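Prep Kitchen Automation: Progress Report to Plasovden
Phase 1, equipment planning
01/01/2026 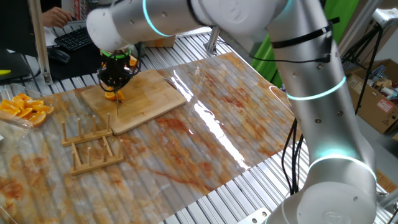 EQUIPMENT AND BUDGET

Prepared by Rami Abou Jaoude for the Plasovden small grants desk

You asked for a plain answer on whether the second arm should be bought this year. My answer is no, or at least not on the evidence we have.

Work since October has gone into one task, cutting citrus on a board with a blade held in the gripper. We picked oranges because the Ditdale kitchen goes through a lot of them and because the supplier's brochure made fruit look easy. Oranges roll, they leak, and no two are the same size. A person with a knife allows for all of that without thinking. The arm needs to be told, and telling it takes staff hours that were not in the original budget.

Spending to date is $1661 against the equipment line. Of that, $800 went on the blade mount and its spare parts, and $200 on boards, tubs, racks and table covering. The rest is cabling and freight. The freight charge was higher than quoted and I have asked Trullow to explain it. No reply yet.

Trullow has also sent a proposal for a second arm with a three-year service plan. I have read it twice. The savings table assumes the arm is cutting for a full shift, with no allowance for loading, wiping down or changing the blade. It also assumes fruit arrives ready to cut. I would not sign anything based on that table, and I have told them so.

Jaber's quote is cheaper and more modest. It covers a washable cover for the arm and a proper guard around the table. Neither is exciting, but we can't move the work into a real kitchen without them, and both would still be useful if the cutting task were dropped.

What I can't tell you yet is the cost per tub of cut fruit compared with doing it by hand. We have good days and bad days and have not kept the log carefully enough to say which is normal. That is my fault and it is being fixed. The new log sheet records staff time separately from machine time.

Requests for the next period:

Hold the second arm until the log has 3 full months in it.
Release funds for the Jaber cover and guard.
Allow a small line for replacement blades, which were left out of the first plan entirely.

Ditdale has asked whether the same setup could handle onions. I said we would look at it after oranges, and I have not put any money against it.

The revised budget sheet will follow once Trullow answers on the freight.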